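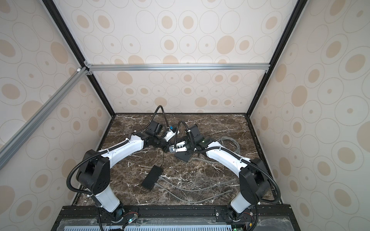
Notebook, admissions scoring, 9/24/23

Okay, picking up from where I stopped before lunch. The job is still the seat allotment run for the nursing and dental intake, and I still don't love the tie-break rule. We had 1,000 test applicants in the file and 42 of them ended up tied on exam score, category and home district all at once. The old rule says go by date of birth, older first. Fine, but two of the colleges in the list want biology marks looked at before age, and the rule sheet I was given doesn't mention that at all!

Asked Chanida, who dug up the July version of the sheet. It has the biology line in it (page two, tiny print). So I've put it in as step three, ahead of age, and reran everything. Sixteen of the ties went away on the spot. The rest drop through to age like before.

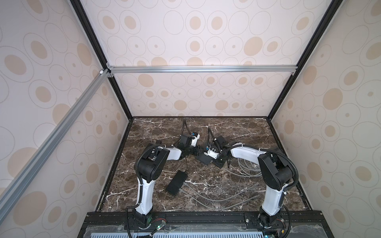 Then there's the question of what to do when somebody is given a seat in round one and wants to keep it but also stay in the running for something better. Frøydis calls this "float" and Bohdana calls it "upgrade" and I've been writing both in the code, which is my own fault. I'm going with "upgrade" everywhere from now on. If you find a "float" left over, please fix it and don't ask me about it — I'll only get grumpy.

The upgrade logic itself looks okay. I walked 27 made-up applicants through both rounds by hand, on paper, with a pencil, and the program agreed with me on all but one. That one was my mistake (I'd given her a seat in a college she never listed). Felt pretty good about that.

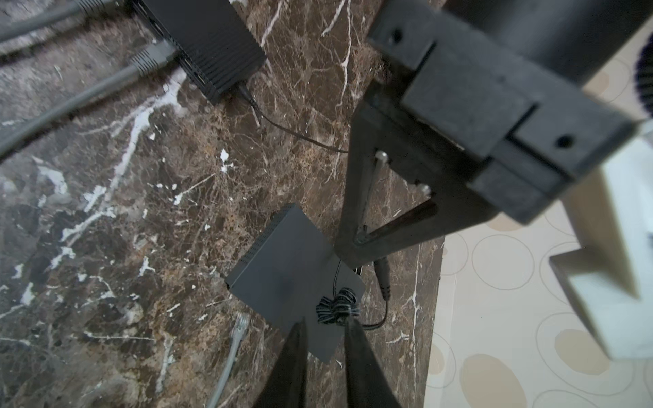
What does not look okay is the fee deadline. If a student pays on the last day but the bank confirms it the next morning, the seat gets thrown back in the pool. Wenche says the Nenik export has two time stamps, one for payment and one for confirmation, and we've been reading the wrong column. Makes sense. I haven't changed it yet because I want to see a full export first, and the one I have stops halfway through the reserved category list.

To do:
Get the full export from Wenche.
Swap the time stamp column, rerun round one.
Ask Duangjai if withdrawn seats go back before or after upgrades are worked out.
Rename the "float" leftovers.

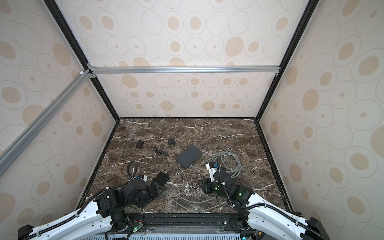 Marble work surface, patterned walls, silver crossbar at the back.

Duangjai just wrote back: withdrawn seats go in before upgrades. So round two needs one more pass at the top. Starting on that tomorrow.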